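Wed 9 August

I finally got an evening on the teleoperation setup at Barnby, the one Sajib Abeysekara has been after me to try since spring. If you've read this blog before you know where I stand. I think showing a robot a chore by hand is a slow way to get a robot that can do that chore in that one kitchen. I went anyway.

The job was the simulated kitchen, with a black cabinet to be opened by remote control. You hold a controller in each hand, you steer the arms, and every session gets saved as a demonstration. The target is 100 good ones for this cabinet. I signed up for five.

My first complaint is what you get to look at. There's a view from right behind the fingers, and you would think that helps.
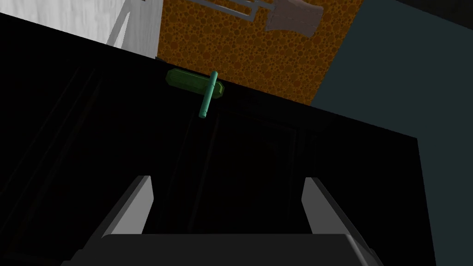 *Lining up under the green handle, fingers open.*

Black door, dim light, and a handle that is luckily a bright color. Going by this view alone I had no idea how far away the thing was. Sajib says you get a feel for depth after a while. Maybe so, but then a good part of what I'm teaching the robot is my own guessing, and I'm not sure anyone wants that in the data.

The hand views have another problem, which is that they go wherever your wrist goes. Turn a bit too far and you lose the kitchen completely. 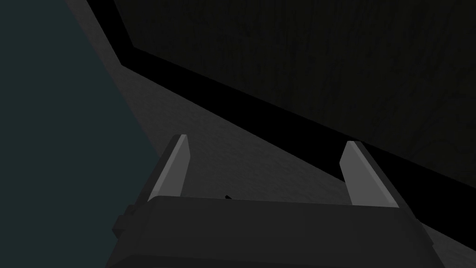
*Gray surface, dark wood grain, and a small black speck I can't identify.*

I spent far too long on that speck. Zodwa Engelbrecht told me to ignore it and keep moving. Fair enough, but the software that learns from this stuff doesn't get Zodwa standing next to it.

The wide view is a lot better, and I ended up flying by it most of the time. 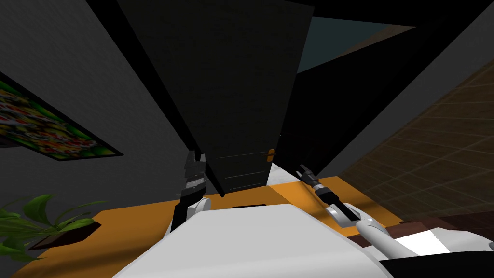 *Both arms up at the cabinet, plant on the left.*

At least there you can tell which arm is where. It still looks up at the cabinet from a strange low angle, and I kept wanting to stand on a chair.

Of my five tries I'd call two decent. The other three had so much dithering in them that I asked to have them thrown out, and Sajib said they usually keep the slow ones. Why? A bad driver is a bad teacher. He has 367 saved across all the tasks and I'd love to know how many look like mine.

I'll give them this much: it was more fun than I expected, and my left hand got noticeably better by the last try. I've told them I'll come back in December if somebody can show me the trained version opening a cabinet it hasn't met.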